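Collecting Folding Demonstrations with Hand-Held Grippers
Project report, Merkari group
Spring term, submitted in May

1. Background

Our group was asked to build a small set of demonstrations that a learning system could use to fold clothes. The course had already given us a task list, called Ristness, with folding, stacking and sorting jobs. We picked folding. A cloth item never lands the same way twice, and the two earlier groups had worked only with boxes and cups.

We did not have access to a robot for most of the term, so we recorded by hand. Each person doing a demonstration held a pair of grippers, one per hand, with a camera on the tool. The camera sees what the fingertips are doing, and the opening of the gripper is worked out later from the video.

2. Where we recorded

The first plan was to record everything on a table in the Wegener lab. We dropped that after one afternoon. The table was flat, gray and evenly lit, and a model trained only on those clips would have learned very little about real rooms. We moved to student apartments in the Sisitz building and used the beds, couches and desks that were already there. We did not tidy up first. Pillows, blankets and other laundry stayed where they were as long as they did not block the work area.

Bedding turned out to matter a lot. A soft duvet sinks when the grippers press down, so the lower layer of a shirt is harder to pinch than it is on a table. Printed bedding also gave the tracking software more to hold on to than plain sheets did. 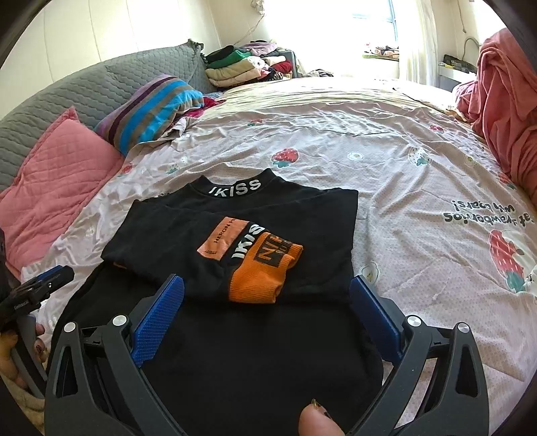 3. Procedure

Each clip covered one garment. The person started with the grippers open and away from the cloth, made the folds, and ended by opening both grippers again. We asked people to work at a steady pace and to avoid fixing a fold more than once. If a fold had to be fixed twice, the clip was kept but marked as a recovery, and those were stored in a separate folder.

We used four labels for the garments: T-shirt, long sleeve, pants and towel. Hoodies were left out after the pilot. The pads could not get a good grip on both layers of a thick hood, and most tries ended with the hood slipping free.

4. Results

We ended up with 443 usable clips. Cutting them into single actions (reach, pinch, carry, release) gave 3,703 segments. T-shirts make up the largest share – they were simply what people had the most of.

Almost 3 hours of video was thrown out. The most common problem was lost tracking near bright windows. Dark clothes were the next problem. On black cotton the edge between two layers is hard to see, and the person labeling often had to step through the video slowly to find the moment of the pinch.

5. What we would change

We should have written the labeling rules before recording. For the first batch, two of us marked a pinch when the pads touched the cloth and the other two marked it when the cloth began to lift. All of those clips had to be labeled again, and that took most of a week.

We would also record at more times of day. Most clips were made in the early afternoon, and the evening ones are too few to test on separately. The clips and label files are in the Merkari folder on the course drive, along with the recovery set.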